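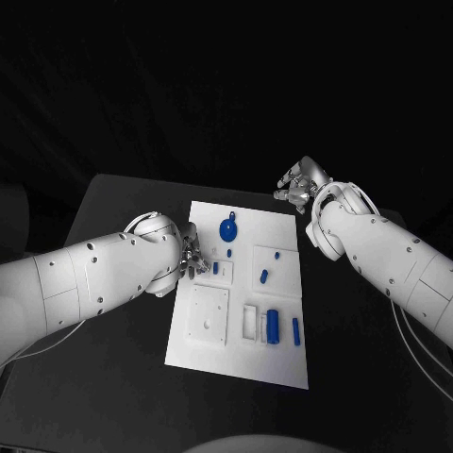
May 20, 2026

Spent most of the morning on the board for the Liltlow job, and I have to say I'm growing fond of it. The blue parts look so cheerful against the white fixtures, and on that dark matte tabletop you can find the edge of everything without squinting, even before coffee!

I still think the grid is a bit loose. Coralie likes it that way (more room for fingers between the fixtures, she says, and she's probably right), but I'd like to try a tighter layout before we print another set. Jérémie T. has the drawings, so I'll ask him nicely.

Note to self: the board was lying at an angle again, so mark its corners on the table with tape. Asanka, the spare blue parts are in the drawer under the scale.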